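Home | Guides | Spare parts | Contact

4. Filling the Plernar drink dispenser

Do this after the rinse in section 3. Dont skip the rinse.

1. Stand the dispenser on a level bench. Tap closed, lever pointing to the left.
2. Lift the lid straight up. If it sticks, warm cloth around the rim for a minute, then try again.
3. Pour in cold water to the 2 litre line first. Syrup or cordial after, never before.
4. Stir with the long paddle. Slow. Fast stirring makes foam and the foam gets in the tap.

NOTE: Plendora cordial is thicker than most. Use 200 mL per batch, 100 mL if kids are having it, and taste before you add more.

A patterned cloth under everything is fine, so long as the feet sit flat. Keep the container you're filling from close by, less dripping.
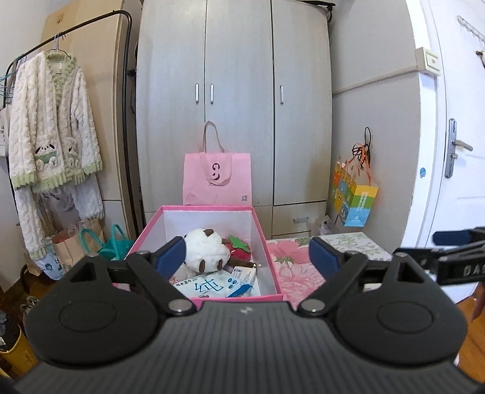
5. Fitting the tap washer

1. Empty the dispenser. All of it.
2. Unscrew the back nut by hand, anticlockwise. No pliers.
3. Old washer out, new one in, flat side to the wall. Part no. 182.
4. Nut back on, finger tight plus a quarter turn.
5. Fill with a bit of water and leave on a tea towel overnight. Damp towel in the morning = start agian from step 2.

CAUTION: No boiling water, no fizzy drinks, no dishwasher. The wall goes cloudy and the colour won't come back.

Washers: ask for Ehab Slaoui at the Wattimena counter. Updated 25th February, U. Eze.

Contact us | Copyright Plernar | Back to top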